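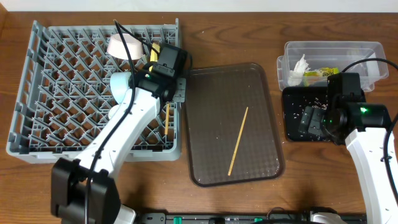 Workshop notebook, Jilness building, kitchenware bench
27 Aug 2024
Entered by: Boglárka Illés
Read by: Győző Bárány

Purpose of the entry. To record the state of the washing-up arrangements at the Norna bench and the results of the August inspection of wooden chopsticks held for the canteen trial.

1. Drying rack

The grey plastic rack remains in use on the left side of the table. Its lattice floor drains well enough for bowls, but chopsticks continue to give difficulty. A chopstick placed in the lattice will stand nearly upright if the tip finds a gap, and then it has to be drawn out straight. Pulled at an angle it catches, and on two occasions this month the tip was marked. Colleagues are asked to lift vertically and to leave the small white bowls on their sides near the wall of the rack, with the rim clear of the ribs.

The yellow sponge is to be kept at the bench and replaced when the edges begin to crumble. The last one left fragments in the lattice which took some time to remove with a bottle brush.

2. Serving tray

The brown tray is retained as the transfer surface between rack and store. The embossed pattern on its surface gives slightly better hold than the smooth tray supplied by Skerneo, on which single chopsticks rolled to the rim whenever the table was knocked. The brown tray should be wiped before each session. Small pale crumbs show up readily on it and are easily taken for splinters.

3. Inspection of stock

All chopsticks in the canteen lot were examined by hand under the bench lamp.

Received: 1,527
Passed: 1,354
Withdrawn: 183 entered on the first sheet

The figures do not agree. Passed and withdrawn together exceed the number received by ten. G. Bárány is of the opinion that one bundle was entered as withdrawn and later passed on second examination without the first sheet being amended. I consider this probable. The withdrawn box will be gone through again before any figure is sent to Masilela.

Of the withdrawn pieces, 92 were set aside for raised grain near the tip. The remainder were mostly bowed, with a few split at the thick end.

4. Clear containers

The open clear boxes are for consumables only. Used tissue should go to the bin at the end of each session. Packets are to be laid with the printed side up so that they can be read without handling.

5. Outstanding

Reconcile the withdrawn sheet (B.I.).
Ask Norna whether a rack with a closer lattice can be had in the same size.
Order sponges.
Oil treatment of the raised-grain pieces: G.B. to propose a method. Food-safe oil only, and a small batch first.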